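Skoltis Handheld Gripper Kit: four weeks of use

Price as tested: $1,398 for the pair of grippers, harness and chest mount
Bought from: Gurnel, with our own money

I record hand demonstrations for a small group that trains robot arms on table tasks. Picking up fruit, moving dishes, that kind of thing. We replaced our older Tsikata set in July, and the Skoltis kit has been on somebody's shoulders most working days since then. This review is mostly about how well it lets you stick to decent recording practice, as the specs are on the maker's page already.

Fit and harness

The harness goes over both shoulders and buckles in front. Getting it on takes a minute once the straps are set. The straps hold their length, and that matters more than comfort. Our rule is that the wearer does not touch the straps between the first take and the last. With the Tsikata harness we broke that rule all the time. With this one we have kept it.

It is still a weight on your upper body. We cap a session at 47 minutes of wear, a number left over from the old battery, and I would not go longer.

Markers

Each gripper has a marker cube on top. The cubes are easy to scuff. We wipe them with a dry cloth before each session and never set a gripper down cube first. The manual gives this one line near the back – it should be on page one.

Cables

My main complaint. The cables hang from the grippers and there are no clips to guide them. Our checklist now says the wearer reaches forward with both arms before the first take, and a second person looks for anything that catches. Skosham sells a sleeve that fits. I think a kit at this price should include one.

Screen at the chest

Bright enough by a window, and easy to glance down at. We read it at the start and end of each take and write both readings in the log.

Floor and table

The kit comes with a short setup sheet. Ours is stricter. Floor marks are in red tape, the objects for the task go on the table, and bags and bottles stay off it.

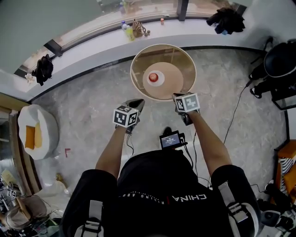 What we write down

We have 845 takes logged with this kit. Every entry has the wearer, the task, the two screen readings and whether the harness was moved. If it was, the take is flagged and the check at the start is done again. None of this is required by Skoltis. It would help new buyers if they printed a blank log sheet.

Rating

4 out of 5. Good straps, clear screen, poor cable handling. I would buy it again, with the sleeve in the same order.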